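Mellwood Fan Motors - Frequently Asked Questions
Last updated 21 Dec 2019

What is the Mellwood M60?
It is a brushless motor for ceiling and pedestal fans. It replaces the induction motor found in most older fans and fits the same mounting holes.

How much power does it use?
At top speed it draws 60 watts. At lower speeds it draws less.

Will it work with my wall dimmer?
No. Dimmers made for older motors can damage the control board. Use the Tovness speed control that ships with the motor, or a plain on/off switch.

Can I install it myself?
If you have wired a ceiling fan before, you can probably do this one. Turn off power at the breaker first. Check your local rules - some areas require a licensed electrician.

Does it get hot?
The housing gets warm in normal use. If it is too hot to touch, switch it off and contact us.

Where are the motors made?
Windings come from Juhász and final assembly is done at our Trodside plant.
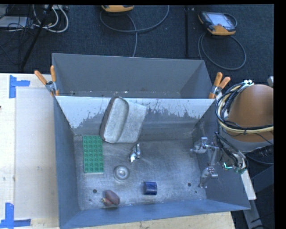 How long is the warranty?
The motor is covered for three years from the date of purchase, and the speed control for one year. Keep your receipt.

Do you sell to fan makers?
Yes, the minimum order is 100 units. Write to So-yul Pyo in trade sales and quote part number 3942.

Can I buy spare bearings?
Bearing kits are sold through our dealers as part number 209.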